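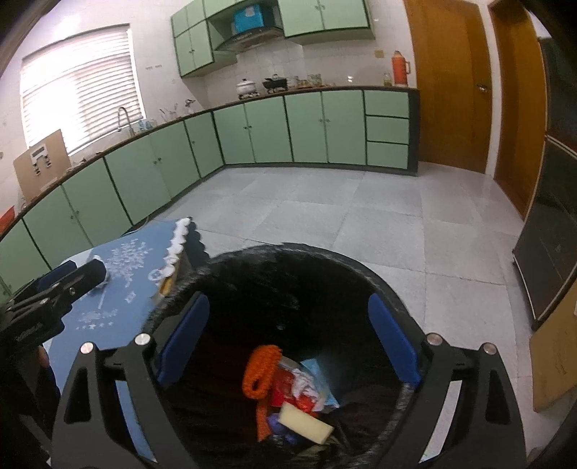 Viorica Matić pregunta si el certificado de manipulación de alimentos obtenido en otro municipio sirve para renovar la licencia de terraza en Jallcombe, o si hay que repetir el curso entero. Sirve, siempre que el documento indique el número de horas y no haya caducado en la fecha de registro de la solicitud. Si solo figura la palabra «apto», la oficina lo devuelve y el plazo sigue corriendo.

La campaña de renovación de licencias de hostelería se abre el 11 de octubre. Afecta a los 656 establecimientos inscritos en el registro municipal con actividad de restauración, incluidos los obradores con venta directa. Los locales con licencia provisional se tramitan aparte, por el procedimiento abreviado, y no reciben carta de aviso.

La solicitud se presenta por la plataforma Hurkar. El formulario ha cambiado respecto al ejercicio anterior: el anexo de aforo pasa a ser obligatorio también para locales sin mesas, y el plan de control de plagas se adjunta en un archivo independiente. Los expedientes iniciados con el modelo antiguo se admiten si el justificante de pago es anterior a la apertura de la campaña.
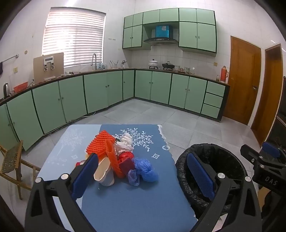 El anexo de aforo debe ir firmado por el titular o por un representante con poder inscrito. No se aceptan firmas escaneadas. En los locales con dos accesos se indicará cuál de ellos se considera salida principal, y el plano llevará escala gráfica además de numérica.

La formación previa consta de 2 sesiones y se imparte en el edificio Miah, aula de la planta baja. Hay 42 plazas por convocatoria. Cada establecimiento inscribe a una persona; la segunda inscripción queda en lista de espera hasta el cierre. La asistencia parcial no genera certificado.

Los locales de la zona de Grorine quedan sujetos, además, al informe de ruido. El informe vigente puede reutilizarse si no se ha modificado la maquinaria de extracción ni el horario de cierre.

Las subsanaciones se envían por la misma plataforma, citando el número de expediente en el asunto. El plazo general termina en diciembre, y los expedientes incompletos en ese momento pasan a archivo sin nuevo requerimiento.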